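Zindell Sample Label Printer – Set-Up Guide
Section 3: Loading Labels and Printing Your First Sheet

By now the printer should be plugged in and sitting somewhere level, with a little breathing room behind it for the paper path. If you haven't installed the Grosia software yet, go back to Section 2 and come see us again when it's done – we'll wait!

1. Press the lid release and lift the lid until it clicks.
2. Slide the roll onto the spindle with the labels facing up. A fresh roll holds 1428 labels, so it will feel heavier than you might expect.
3. Feed the loose end under the guide bar and out past the front lip by about 3 inches.
4. Close the lid with both hands, pressing evenly.
5. Hold down the Feed button until one blank label comes out.

Note: If the printer pushes out several blanks in a row, the roll type is probably set wrong. Open Grosia, choose Media, and pick Tube Wrap (Small).

Green-capped tubes in an orange rack, then a plain gray view.
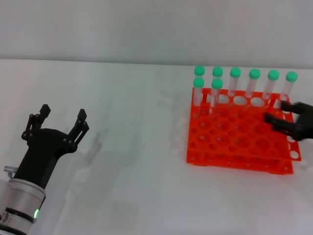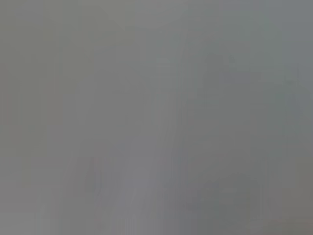 6. In Grosia, open the template called Finden Basic. It's a friendly one to start with, and you can change the fonts and borders later on, once you've got the feel of things.
7. Type a short test name and click Print One.
8. Peel the label from its short side and wrap it so the clear tail covers the printing.

Caution: The print head gets hot during long runs. After 40 labels or more, leave the lid closed for 7 minutes before you change the roll.

Caution: Never use a blade to free a stuck label. Open the lid, turn the spindle backward by hand, and ease the label out slowly.

If your printing looks faint, raise the Darkness setting one step at a time and try another single label. Most people find their favorite setting in a few tries, and Grosia will remember it for that roll type.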